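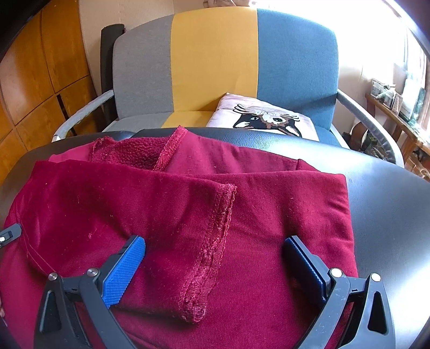 Does folding a fleece sweatshirt with the lint still on it make the lint worse later?
It makes it harder to get off the inner folds. Brush the outside flat before the first fold, then leave the inside alone, as brushing the fleece lining mostly pulls up more fibre.

4.3 Folding and surface wear in sweatshirt-type garments

Figure 4. Dark red fleece garment, folded in layers on a round black table. Cuff edge shows lint and loose threads; inner fleece is pilled.

Wear shows well on a dark colour, as on the garment in Figure 4. White lint on burgundy. On the grey pieces in our set the same amount would hardly register, and we come back to this in 4.4 because it affects the scoring.

Three kinds of wear were noted on sheet B. First, surface lint, meaning anything sitting on the outer knit that isn't part of it. Second, edge wear: cuffs, hems, the ribbed bits generally. Third, pilling of the lining. These were scored separately. An earlier version of the sheet (February) had them lumped together and the scores were no use, so those are left out.

Surface lint. Scattered particles on the outer knit in Figure 4, more of it along the cuff edge. Ribbing seems to hold lint more than flat knit does and this held for nearly all the sweatshirts we looked at. Mathebula suggests the ridges, Hutchins thinks static. Not tested here.

Edge wear. The ribbed seam of the folded cuff is frayed, slightly worn, with loose threads. Graded 3 on our scale (4 is a hole or a seam coming open). Cuffs were the worst-graded part in most of the pieces, hems next. Where the sleeve is folded across the front of the body the cuff ends up on top of the pile and takes whatever rubbing the shelf gives it. Folding the sleeve to the back puts it underneath, out of the way, but then the folder can't see it and worn cuffs get missed at sorting. We did not find a fold that solved both. Aebischer's preference was sleeves to the front for anything still to be graded, sleeves to the back for anthing going into storage, and this is what the household guide in Appendix C says.

Lining. Fleece linings pill, that is well known. In Figure 4 a patch of the lining shows near the upper part of the garment, beside a stitched hem edge, and the texture is nubby. Where the lining is left showing it can pick up fibres from the next item in the pile. Turning the hem under by a few centimetres hides it. Quick to do, often skipped.

The table. Folding was done on hard surfaces throughout, no beds or sofas. A glossy top lets the fabric slide, handy when squaring up the layers, less so for the last fold of a thick piece, which tends to spring open. Round tables were not ideal either. No straight edge to line the hem up with, so the folder lines up to the side seam instead. Pillay and Trương both found this slower at first, then stopped noticing. A dark top has one more drawback: it collects visible lint itself and needs wiping between pieces, or the lint goes back on to the next one. Wiping was added to the instructions after 13 pieces, so grades for those should be read with care.

Overall 853 pieces were graded, of which the fleece-lined ones are treated here and the plain jersey in 4.5. Disagreements between graders were mostly over lint, hardly ever over cuffs. A cuff is frayed or it isnt, whereas lint depends on the light and on who folded the thing last. We have kept both graders' scores in the table where they differ and used the higher one for the totals.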